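# Let the phrasebook app be wrong sometimes

I've been leaning on translation apps for years now, and I've got a soft spot for the clunky ones.
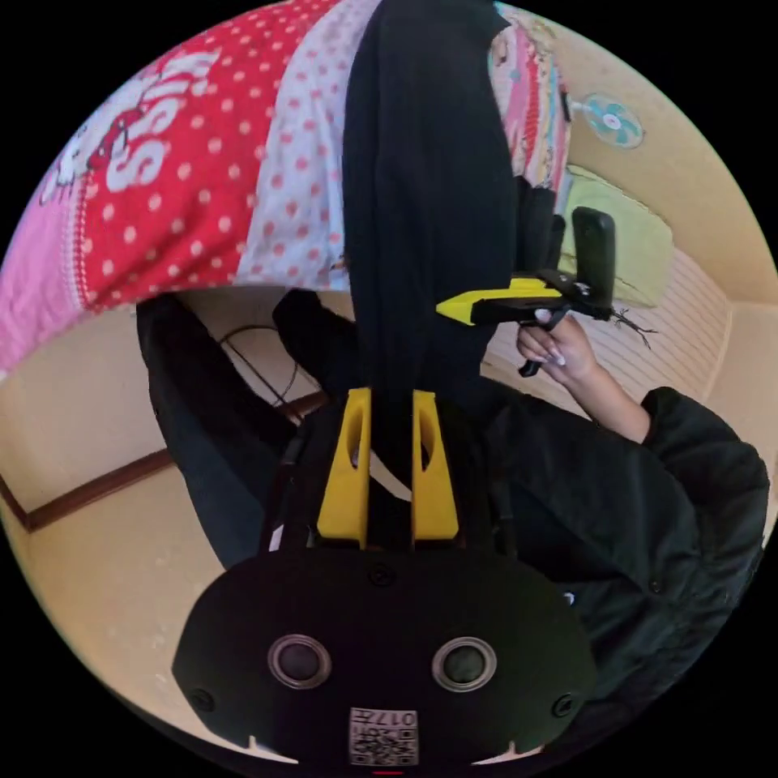 Marlene Hawthorne wrote in after my last column to say that a clunky translation cost her a night's sleep in Clusano, where she'd asked for a quiet room and been given one beside the kitchen, and could I please stop being so cheerful about it.

Fair enough, Marlene! A bad night is a bad night. But I'd still take the app that shows its doubts over the one that hides them.

I use two. Skumow is the slick one -- it speaks 100 languages (so the ad goes) and gives you a single, beautifully smooth answer every time. The other is an old thing called Ouellet, which handles 40 and puts a little grey question mark next to any word it isn't sure of. Sometimes that's half the sentence. My sister can't stand it.

I love that question mark. When I was writing to my neighbour's mum in Portuguese about the fence, Ouellet flagged my word for "post", and I went next door and asked. Skumow had already happily turned it into mail. I'd have offered to replace her letters at my own expense.

What bothers me is that smoothness gets treated as the whole job. The council at Hesatcombe put its 294-page planning guide through one of these services in March, and every paragraph reads nicely, and my Vietnamese-speaking mate reckons the section on drainage tells you to do the opposite of what the English does. She only noticed as she reads both. Plenty of people in our street don't.

So give me the flags, the brackets, the second guess in smaller type (I'd even pay for it, and I'm tight). Keep the polish for menus. And Marlene, next time, try asking for a room far from the kitchen. Ouellet knows "kitchen", I checked.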